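Mastlow Two-Arm Teaching Bench
Sold by Naltero. Made to order in the Bautista workshop.

Somebody at your company has promised that the robot will learn to tidy up. The Mastlow is where you find out how long that takes.

It is a pair of arms, a rail, a work surface and a set of walls, and it exists so that a person can show the arms a job until they have enough examples to try it alone. You can do the showing two ways. Switch the arms to slack mode, take hold of them by the wrists and walk them through the motion. Or sit down at the remote handles (included) and drive them from a chair, as most customers end up doing by the second afternoon, once their shoulders have filed a complaint.

Either way, every move is saved as a take. Good takes go in the keep pile. Takes where the operator sneezed go in the other pile, and there is a foot pedal for that. The Sostitz recorder holds 1,000 takes before it wants emptying, and it will tell you so in a tone we have tried and failed to soften.

What comes in the crate
Two arms with grippers, mounting plates and cables
Base rail and side frame
Wall panels, patterned or plain (patterned costs the same and makes the room less like a dentist's)
Remote handles, one pair
Foot pedal
Sostitz recorder with power supply
Hex keys, including a spare of the one you will lose

How many takes do I need?
For a simple pick and place, we suggest starting with 300. Efren Galang, who writes our manuals, got a sorting job into decent shape with 277 and has mentioned it at every meeting since. Aileen Galang did the same job in 149. She mentions it only when he does.

Will it fit through the door?
The frame will. The crate will not. Wiremu Brunton in shipping asks that you unpack in the hallway and measure first, in that order if you must, but he would prefer the other one.

Can two people drive at once?
Yes, one handle each. We have seen this end friendships. A single driver gives steadier takes.

What should I teach it first?
Something with big soft mistakes. Blocks into a tray is the usual choice: the pieces are cheap, the tray has walls, and you can reset the whole thing with one hand while holding coffee in the other. Save the glassware for later.

Returns
Thirty days, in the original crate. Please take the blocks out.

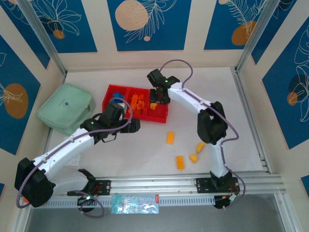
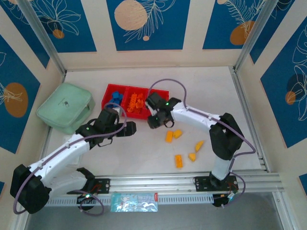

Both photos: block sorting on the two-arm bench, with the red divided tray and patterned wall panels.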